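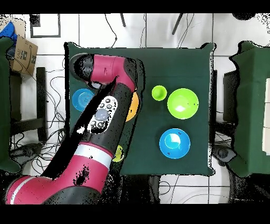

普林尼克泥炭地协会（Prernik）是做什么的？

我们帮助Cinonham一带的居民参与泥炭地保护方面的地方立法和规划，包括解读草案、整理意见、陪同大家出席听证，也在获准的地块上做水位监测和植被恢复。

欢迎来到我们的“关于我们”页面。常有朋友在信里问，你们到底算环保组织，还是算帮人写信的？说实在话，两样都沾一点，所以请容我们慢慢讲，您泡杯茶再往下看也不迟。

我们从哪里来

Cinonham北边那一大片湿地，老一辈人叫它“黑水地”，地图上写的是Prernik，协会的名字就是从那里借来的。早年间为了种牧草，地里挖了许多排水沟，水一年一年往外流，泥炭一年一年往下沉。住在边上的人最先察觉的是篱笆歪了，后来有几户的门也关不严了。泥炭里存着很多很多年积下来的碳，水位一降，接触到空气，碳就慢慢跑出去。这个道理现在写进了不少政策文件，可在当时，大家关心的还是门和篱笆。

协会最初就是在这样的闲谈里形成的。Diễm Phùng那时刚搬来不久，家里的园子正好挨着一条主排水沟，她给区议会写信问沟归谁管，前后写了好几封，收到的回复一封比一封客气，也一封比一封短。她把这些信拿给邻居看，邻居也翻出了自己的信，于是大家索性坐到一起，把问题并成一份，再寄出去。那份联名信得到了答复，答复里还附了一张沟渠权属图（复印得很淡，但我们至今还在用）。

再往后，来的人多了，话题也从沟渠扩展到泥炭采挖许可、冬季水位、防火道，还有园艺土里该不该掺泥炭。我们请教了在Veltulholm做水文工作的Birthe Baldursdóttir，她很耐心地教我们怎么看水位记录，怎么装监测管，怎么分辨哪些数字能说明问题，哪些还要再等一个季节。她现在是协会的科学顾问，我们发出去的每一份技术意见都要先过她的眼，有时候改得满纸都是红字，我们也很感激。

我们在意的事

泥炭地这件事很容易被当成远处的风景。可是对Cinonham来说，它关系到雨季道路会不会淹，旱季会不会冒烟，饮用水的颜色深不深，也关系到农户的收入。我们一直认为，好的气候政策要让住在当地的人看得懂，也要给他们留出说话的时间。区里的规划草案往往有厚厚的附件，真正影响一块地的那句话，可能藏在附件后面的某条注释里。我们愿意花工夫去把它找出来，用平常话讲给大家听。

我们和农户的关系，也想在这里多说两句。外面有时候会把保护湿地和种地说成对立的两边，我们这里的情况要复杂一些，也要亲近一些。理事里就有养牛的，也有祖上挖过泥炭的。开会的时候意见不一致是常事，我们的习惯是把不同意见都写进提交的材料，注明各自的理由，让审阅的人自己去看。

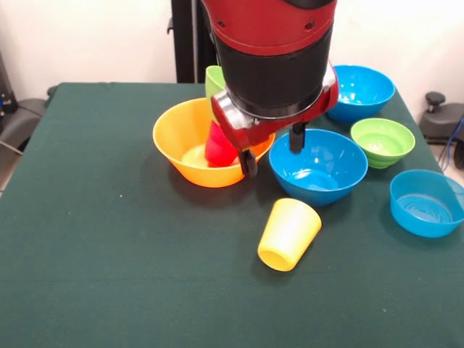
也正因为这个习惯，我们的材料通常偏长。2024年8月，Veltulholm区就泥炭地用水管理条例公开征求意见，我们汇总了1,296条居民意见，按地段和主题编好目录，一并交了上去。整理的时候有人提议把相近的合并掉，后来还是一条一条保留了原话，错字也没有改。那阵子办公室的灯常常亮到很晚，饼干消耗得特别快，谢谢所有送吃的来的朋友！

条例后来的修改稿里，增加了相邻地块抬高水位前须书面告知的规定，也把意见征询期延长了。我们不敢说全是自己的功劳，还有许多团体和个人都递交了意见，我们只是很高兴看到它写在纸上。至于补偿办法，目前的写法我们仍觉得含糊，还在继续跟进，有新的进展会登在通讯里。

我们平常做些什么

解读政策。凡是涉及本地泥炭地、沟渠和地下水的草案，我们都会写一份通俗摘要，注明原文的条款号，方便您对照。摘要免费，纸质版放在Cinonham图书馆门厅的架子上，也可以写信来要。

陪同出席。第一次去听证会的人难免紧张，我们可以提前和您过一遍流程，到了那天陪您一起坐着。发言稿由您自己定，我们只帮忙查数据和条款。

水位监测。监测点都设在主人书面同意的地块上，读数每月登记，地主随时可以查阅自己地里的记录，也可以要求我们不对外公开具体位置。

植被恢复。堵沟之后要等水慢慢回来，再补种泥炭藓和羊胡子草。这件事急不得，头一年看上去常常是一片烂泥，来帮忙的朋友请穿旧衣服。

小额支持。农户若想试做抬高水位的小工程，可以向我们申请材料费，每户最高可达100克朗的零星开支当场就能报，较大的项目请先来谈一谈，我们会帮您看看有没有别的资金渠道。

我们的钱从哪里来

主要是会费和个人捐款，另有Cao测绘事务所长期免费替我们校对地形图，这份人情我们一直记着。协会不接受任何政党的捐款，也不为候选人背书。选举期间，我们会向所有参选人发出同样的问题，把他们的答复原文照登，没有答复的也照实写明。

账目每年在会员大会上公布，您若想提前看，来信说一声就行。

和我们一起

入会不需要懂水文，也不需要会写公文。有人擅长画图，有人擅长开车，有人记得每条沟从前叫什么名字，这些我们都用得上。会员可以收到通讯，可以在大会上投票，也可以提出议题，凡有2名会员联署的议题都会列入议程。

如果您住得远，只是想了解泥炭地政策，也很欢迎来信。我们回信不算快，但每封都会回，而且多半回得很长，这一点想必您读到这里已经有所体会了。

想安排学校讲座或者实地走访的，请在信里写明人数和年龄，孩子们最好带一双备用的袜子。走访路线有一段木板路，雨后较滑，轮椅和婴儿车可以走南侧的碎石道，需要开门的话请提前告诉我们，钥匙在Diễm Phùng那里。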